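Stalgate Home Workshop List
Subject: Re: Sorting out the hand tools (again)
From: Caoimhe Gallagher
To: the list
Time: 9:49 pm

Hi all,

Zulema, I loved your message and I've been meaning to answer it for days, but every time I sat down to write I ended up getting up again to go rummage in the hall closet. So it's partly your fault that this is so long!

Zulema Espinoza wrote:
> I have finally admitted that I own too many hand tools to keep them
> in one box and too few to justify a big rolling chest. We moved
> to the smaller place in September and everything went into whatever
> was nearest. Yesterday it took me longer to find a Phillips
> screwdriver than it did to tighten the cabinet hinge.
>
> My questions for the list:
> Do you sort by type of tool or by type of job?
> Are those little plastic drawer units any good, or do they just
> turn into junk drawers that happen to be small?
> What do you do with rags? Mine are everywhere.
>
> I've got one shelf, one closet with a decent door, and the end of
> the kitchen table when my son isn't doing homework on it.
>
> Zulema

Okay, taking these in order, sort of.

Type or job: I did type for years. All the screwdrivers together, all the pliers together, and so on. It looks wonderful and it's a pain, at least in a small house, since hanging one picture meant opening four different things. Last winter I changed over to jobs and I'm not going back. I have a picture-hanging bag (small hammer, level, tape measure, pencil, hooks), a bike bag, a plumbing bucket that lives under the sink, and then a general box for everything that doesn't belong to a job. Yes, this means I own three tape measures. I'm fine with that. Tape measures are cheap and my time on a stepladder with nothing to measure with is not.

Maj-Britt Tangen will tell you the opposite, and she has a much nicer workshop than I do, so weigh that however you like. She sorts strictly by type and hangs everything on a wall, with the outline of each tool drawn behind it in marker. But she has a wall! If you have one shelf and a closet door, I think jobs win. You could do both, I guess: types on the inside of the closet door, and a couple of grab bags for the jobs you do most.

Drawer units: good, with conditions. I bought mine secondhand at the church sale in Cimthorpe and it came with 21 drawers and somebody else's washers in nearly all of them. What went wrong the first time around is that I tried to put tools in it. Don't! A small drawer is for small stuff. Screws, picture hooks, wall anchors, fuses, the hex keys that come with furniture. As soon as you lay a screwdriver in there diagonally the drawer stops shutting and that's the end of it.

I did a big count of my loose screws before I filled it (I know, I know, but it was raining and I had the radio on) and got to 127 that I couldn't match to anything in the house. They all went in one jar and the jar went to my brother-in-law, who was delighted. If a drawer holds things you can't name, it's a junk drawer, so that's my rule now — every drawer gets a label, and if I can't write the label, the contents leave. "Misc" doesn't count as a label. I do have one that says "Zaki shelf bits" because the Zaki shelves use those odd little pegs and I've been caught out twice.

The other thing is to put it at the height where your hands are. Mine was on the floor of the closet for a year and I never once put anything back. Now it's next to the spot where I work and things go home without me thinking much about it.

Rags: I cut up old T-shirts and keep one clean stack folded in a shoebox, and I allow myself exactly one rag out on the table. The oily ones I lay out flat outside until they're dried stiff, and then they go out in a lidded metal can. Please don't bunch up rags with linseed oil or stain on them and leave them in a corner, they can heat up and catch fire on their own. Jamshid Azimi posted a much better explanation of that a while back, so have a look in the archive.

As for using the end of the kitchen table, I did that for two years and what saved me was dumping everything out before sorting any of it. It feels like making it worse. But if you sort straight out of the box you only ever see the top layer, and you make all your decisions before you've met the bottom half. Spread it out, leave the containers right there on the same surface with the tools, and look at it over a cup of coffee before you touch anything.

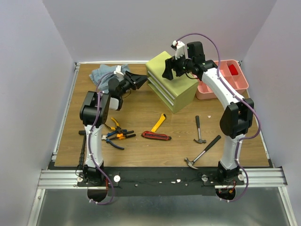

Photo: Elaheh Mohammadi, Sustville

Hand tools and storage all out together on one tabletop, a green drawer unit in with them and a light blue rag or cloth of some kind crumpled up among the lot. It's about the stage where I always want to quit. Stay with it! What I do next is pull out the duplicates, then the broken ones, and only after that do I start deciding which container gets what. I used to pick the containers first and then squash the tools into them, and I'd end up with a box that was too shallow and pliers poking out the top.

I do like a wood-grain top for this, by the way. On my old speckled counter I lost every small screw I put down.

Oh, and a few odds and ends before I forget. A magnetic strip inside the closet door is great for drill bits and terrible for anything heavy (ask my foot). Egg cartons are perfect for the sorting stage and awful for storage. And if your son is doing homework at the other end of the table, he's old enough to match sockets to their sizes. Mine did it for a dollar.

Does anyone have a good answer for long things? Clamps, the big level, the handsaw? Mine are still leaning in the corner behind the coats and they fall over whenever the front door slams.

Zulema, let us know how the closet door goes. I've got a spare set of hooks you can have if you're over this way.

Caoimhe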